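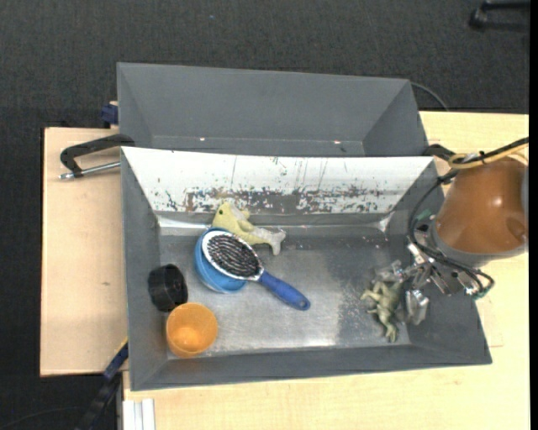
Jhair Valderrama would leave the metal floor alone and deal only with the wall, on the grounds that paint on the bottom of a bin gets scraped off again by whatever is put in it. I had read the same in his reply to an older thread on tool trays, but I am not sure it carries over to a bin that holds household items, so I am asking separately.

Chipped coating inside a metal bin: strip, patch or line?

Posted by Wálter Palomino, Aug 7, 2023
Filed under: Storage / Metal / Surface repair

The bins are Tumance, bought second-hand, order code 2050 according to the label on the underside. I use the front one as a catch-all for odds and ends that have no drawer: small plastic toys, a bowl, a hairbrush and so on. Things go in and out of it daily.

The coating has failed along the lower part of the sloping back wall. The wall is white higher up, then there is a long horizontal band where it has chipped, and the patches are brown in places, grey in others, and a dark greenish colour elsewhere. Thin vertical scratches run up the wall above the band. The bottom is bare metal and scuffed. I don't know if it was ever painted. There was no trace of paint in the corners when I looked with a torch, only a slightly rough area towards the right.

What I have established so far:

A fridge magnet holds on the bottom and on the walls, so I take it to be steel throughout.

A fingernail will lift the edge of the white in the worst part of the band. Above the band it will not.

A dry white cloth rubbed hard over the brown patches comes away with a faint brown mark. Rubbed over the greenish ones it comes away clean.

The outside of the bin is sound and I would like to leave it as it is.

What I want to know:

Does the whole wall have to be stripped, or can the band be feathered in and spot-painted?

Is the greenish colour corrosion, or the remains of an earlier coat or primer?

Should the bottom be painted, lacquered, lined or left?

I have a tin of Zusov rust converter, part used, and some 80 grit paper. I have no spray equipment and nowhere to bake anything, so powder coating is out unless somebody else does it. The bin stands on a wooden table and I would rather not have it shedding flakes or leaving marks.

Jhair Valderrama

You have quoted me correctly, but the tool tray thread concerned spanners and sockets. Plastic toys and a hairbrush are much kinder to a surface. I would still leave the bottom unpainted. See the last part.

On the colours. Brown that transfers to a dry cloth is rust, and light rust at that. Grey is most likely bare steel or steel with a thin oxide on it. Greenish that does not transfer is harder to call from a distance. Steel does not turn green by itself in the way copper or brass does. The usual explanations are an old primer, some of which were green or olive, a previous colour under the white, or dirt held in an oily film. Wipe one patch with white spirit. If the colour goes, it was dirt. If it stays and has a visible edge or thickness, treat it as paint. If it is paint and it is firmly stuck down, there is no need to remove it.

On stripping. A coating fails locally when it has been knocked locally, and it fails everywhere when it was badly prepared. Yours lifts in the band and holds above it, so I would treat it as a local failure. Spot repair is reasonable.

Method:

Empty the bin and wash it with warm water and washing-up liquid. Rinse, dry with a cloth, then leave it in a warm room overnight. The seam where the wall meets the bottom holds water longer than you expect.

Degrease the band and a hand's width around it with white spirit on a clean rag. Change the rag when it gets dirty.

Scrape off everything that will lift. Use a plastic scraper first, then the edge of a metal one held flat. Keep going until the edge stops lifting. The patch will get larger.

Sand the bare and rusty parts with your 80 grit. It is coarse, so keep it off the sound white. Its job is to cut the rust and leave a key.

Change to 400 grit and feather the edge of the old coating, working outwards from the bare metal. Run a fingertip across it with your eyes shut. If you can feel a step, carry on. Go lightly over the scratches above the band at the same time.

Vacuum, wipe with white spirit, let it dry.

Apply converter to the brown areas only. It needs rust to react with. On bright steel it does little, and on sound paint it leaves a residue that has to come off again. Follow the time on the tin. If the tin has been open for long, test a drop on a rusty nail first.

Metal primer over the whole repair, then 2 coats of enamel by brush or small foam roller. Lay the bin on its back so that the sloping wall is as close to level as you can get it. It saves a lot of runs.

Colour matching is the weak point. White has usually yellowed a little and new white beside it will show. If that bothers you, mask along the top corner and paint the full wall. You will have to dull the whole of it with the 400 first.

On the bottom. Degrease it, take off any roughness with the 400, wipe on a very thin film of paste wax and buff it. Renew it when it stops feeling slick. Clear lacquer on bare steel looks good for a few months, then something gets under a scratch and spreads below the film where you cannot reach it.

Comment from Wálter Palomino

White spirit test done. Most of the greenish colour stays and under a magnifier it has an edge, so paint or primer. One small patch at the end did wipe off. Is wax all right with a hairbrush lying on it?

Comment from Jhair Valderrama

Once it is buffed, yes. If it is tacky you have used too much. Wipe it back with white spirit and start again with less.

greyhob

just line it. cut a piece of ribbed rubber matting to the size of the bottom, drop it in, job done. I have a drawer done like this for years and never sanded anything

Comment from Jhair Valderrama

A loose mat over bare steel traps moisture under it. In a dry kitchen drawer you may get away with it. If he wants a mat he should lift it out every so often and look. It does nothing for the wall either way.

Comment from greyhob

fair enough, mine is a wooden drawer

T. Osgathorpe

Two points that the longer reply passes over.

First, old paint. The bin is second-hand, its age is unknown, and there is at least one coat under the white. If toys are kept in it and a small child uses them, test for lead before any dry sanding. Swab kits are sold in decorating shops. They are not perfect but a positive result should be taken seriously. If it is positive, do not sand. Either use a chemical stripper with gloves and bag up the waste, or stop using that bin for toys. If you can't test, wet sand with waterproof paper, wear a proper dust mask, and do it outdoors. Wet sanding does mean drying the bare steel immediately afterwards, with a hairdryer if there is one, as it will start to brown again within the hour.

Second, the choice of topcoat. Ordinary enamel takes a long time to reach full hardness. It will be dry to the touch the same day and still mark with a fingernail a week later. Plastics containing plasticiser, such as soft vinyl toys and some brush handles, can stick to enamel that has not cured and will pull it off in exactly the way you are trying to repair. I lost a repair to a rubber bath mat this way. Give it a fortnight empty at room temperature, longer if the room is cold. A two-part epoxy such as Fliker's appliance white cures faster and harder, but it has a short working time and smells strongly. For a patch this size I'd use the epoxy. Check that the tin states the cured film is suitable for toys, and keep loose things off it until the full cure time given has passed.

I disagree slightly on the converter. After 80 grit there is often so little rust left that the converter step can be skipped, provided the primer goes on promptly. It is worth using in the pits and in the seam, where paper does not reach. Put it on with a cotton bud.

As for the mat, closed-cell foam or felt under the bin protects the table, which was also mentioned. Self-adhesive felt pads at the corners are enough.

Comment from Wálter Palomino

Thank you. Swab test was negative on the white and on the green, tried in two places each. Scraping done this afternoon. The patch roughly doubled in height, as warned, and I have given up on feathering and will paint the full wall. Marulanda had the Fliker epoxy in stock but only in gloss. Does gloss matter?

Comment from T. Osgathorpe

Only in that it shows scratches sooner. It wipes clean more easily. I would use it.

Comment from Wálter Palomino, November

Update for anyone who finds this. Wall primed and painted, bin left empty for a fortnight, in use since. One chip so far, at the left corner, where I put a tin down hard. The bottom is waxed and has been redone once. The seam has a line of brown at one end which I did not get the converter into properly, and I will do that part again when the weather is warmer. The other bin I have left as it was.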